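Learn > How Stuff Is Made > Rope and string

How does a rope hold together?
1 May 2022 | By the Hivus Junior desk
6 min read

Go and find a bit of string. Kitchen string is best, the hairy sort that goes round parcels, but an old shoelace end will do if that's all there is. I'll wait.

Got it? Now untwist one end with your fingers. You'll probably find two or three thinner strings wound round each other. Pick one of those and untwist it too. Inside are little hairs, and if you pull one of the hairs out you can snap it without even trying. So the whole string is made of things you could break with one finger, and yet I bet you can't snap the string itself (please don't wrap it round your hand and yank, it hurts, I've done it).

I got interested in this when I was small, because my family spent every July in Prarska, where there was an old ropeworks at the end of the harbour. It was called Panagiotou and it smelled of tar and wet dog. The building was very long and very thin, like a corridor that someone had forgotten to put rooms on. I used to stand in the doorway and watch a rope being made, and I couldn't work out what was stopping it from just falling to bits.

The hairs

The hairs are called fibres. Some come from plants. Hemp and flax fibres grow inside the stem, cotton grows as fluff round the seeds, and there's a scratchy one called sisal that comes out of big spiky leaves. Some fibres come from animals, like wool. And lots of modern ones, nylon for example, are made in factories out of chemicals, and those can be as long as you like.

Plant fibres aren't as long as you like. A cotton fibre is shorter than your thumb! So how on earth do you make 20 metres of string from something shorter than your thumb?

You twist it. Lay a lot of fibres side by side so that they overlap, with the ends all in different places, and twist the bundle. The twist squeezes the fibres together. When you pull on the ends, they squeeze even tighter, and all that rubbing (the proper word is friction) stops them sliding past one another. Try it with a ball of cotton wool. Pull a bit away gently and it drifts apart like a cloud. Now twist a bit between your fingers and pull again, and feel the difference.

The long thin twisted thing you've just made is called yarn.

The clever bit

Yarn has a problem. It wants to untwist. Let go of one end and it spins itself loose, and you're back to fluff.

Rope makers sorted this out thousands of years ago and I still think it's brilliant. First they twist fibres one way to make yarn. Then they take a bundle of yarns and twist them the other way to make a strand. Then they take three strands, usually, and twist those together the first way again. Each layer is trying to unwind, but it's trying to unwind in the opposite direction to the layer next to it. They're pushing against each other all the time, and so everything stays put.

A fat ship's rope might have 60 yarns in it, or far more than that. The ones I saw at Panagiotou were for the ferries that crossed the Fosel, and they were as thick as my leg was then.

The building was long and thin for a simple reason, by the way. The strands had to be stretched out straight while they were twisted, so if you wanted a long rope you needed a long room. These buildings are called ropewalks. Rope makers really did walk up and down them all day, backwards some of the time, with fibres wrapped round their waists.

Make some yourself

You need wool, a friend and a pencil. Cut a piece of wool as long as your bedroom floor. Your friend holds one end. You tie the other end to the pencil and turn it round and round, always the same way, keeping the wool tight. Carry on until you're bored, then carry on a bit more. Now ask someone to hold the middle while you walk over to your friend, so the wool folds in half. Put both ends together, and let go of the middle.

Whoosh! It winds itself up. You've made a cord, and it won't come undone when you put it down. Mine always has a lumpy bit where I went too fast. 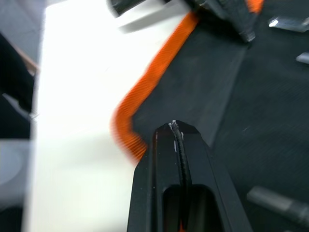 Why does the end of a rope go fluffy?

At a cut end there's nothing holding the layers against each other, so they start to unwind, and then the little fibres spread out. It's called fraying, and it creeps further along the rope if you leave it alone.

Sailors stop it by wrapping thin twine very tightly round the end. That's called whipping. You can also tie a knot, which is what I do with my dressing gown cord. Nylon rope can be melted at the tip so the fibres stick together, but that's a grown-up's job as melted nylon is horribly hot and sticks to skin.

Shoelaces have their own answer, a little hard tube on each end. It's got a name as well: an aglet. Have a look at yours and see if any have come off.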